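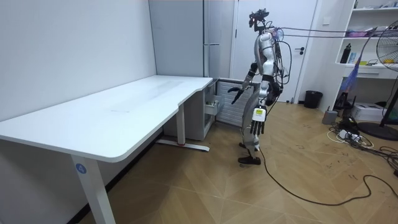 给人形机器人做采购预算，最容易漏掉的是什么？

配件和场地。整机报价大家都会反复比，线缆、备用手指、吊挂点、运输箱这些零零碎碎，往往到签合同前才有人想起来。

五月开始我一直在弄这张预算表，越弄越上瘾！一开始表里只有一行“机器人”，现在已经拆成了7个大类，每一类下面还能再往下展开。Dastside 和 Hustach 两家的报价单我都打印出来贴在墙上，用荧光笔画得花花绿绿。Dastside 的整机便宜一点，但手是另外算钱的；Hustach 把手打包进去了，保修却短。光看总价完全比不出来，一定要按“能干活的一整套”来比。

我们想让它干的活很家常：走到桌边，开冰箱，拿饮料，放到桌上。听着简单，可每个动作都对应一笔钱。要拿瓶子，就得上多指灵巧手，夹爪虽然便宜，换个瓶型就要重新折腾。要在小房间里转身，地面、桌子高度、走线全得提前量好。我现在进谁家厨房都想掏卷尺（真的控制不住）。

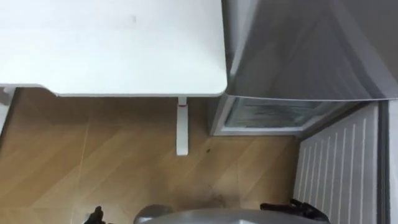 分类：设备与预算

先说手。灵巧手单只报价3390欧，我按两只算，再加一套备用手指。指尖是消耗品，这一点请务必写进表里，别指望一套用到底。

再说场地。桌子我建议直接买能升降的，一开始贵一点，后面换任务的时候会非常感谢自己。电源插排、线缆固定、地面保护，我一共留了约1000欧，Kassab 的安装清单写得很细，我几乎是照抄的，省了好几个晚上。

然后是预备金。我给的是总额的20%，起初觉得太阔气，等看到运费和备件的交期以后就一点都不心疼了。备件要提前下单，尤其是线缆，Brarnia 那边的货期比整机还长，这谁想得到啊。

最后留一行给耗材：饮料。练抓取的时候瓶子的粗细、软硬、瓶盖高矮都会影响结果，多买几种，反正最后也能喝掉。
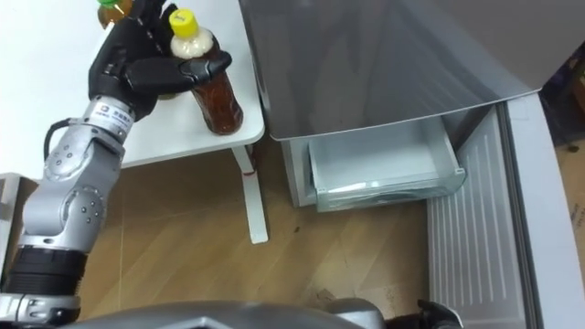

Chrysanthi Raptis 看完表格后留言说，手的那一行她会再加一倍，整机倒是可以先租三个月，等任务跑顺了再决定买哪家，而且租约里要写清楚指尖磨损算谁的。

租这个思路我之前完全没考虑过，太好了！当晚我就给两家都发了邮件问租金，Hustach 回得很快，说可以租，手也包含在内，押金另议。Dastside 还没有消息。表格里已经新开了一页叫“先租后买”，等两边的数字都齐了，我把整张表整理好放上来。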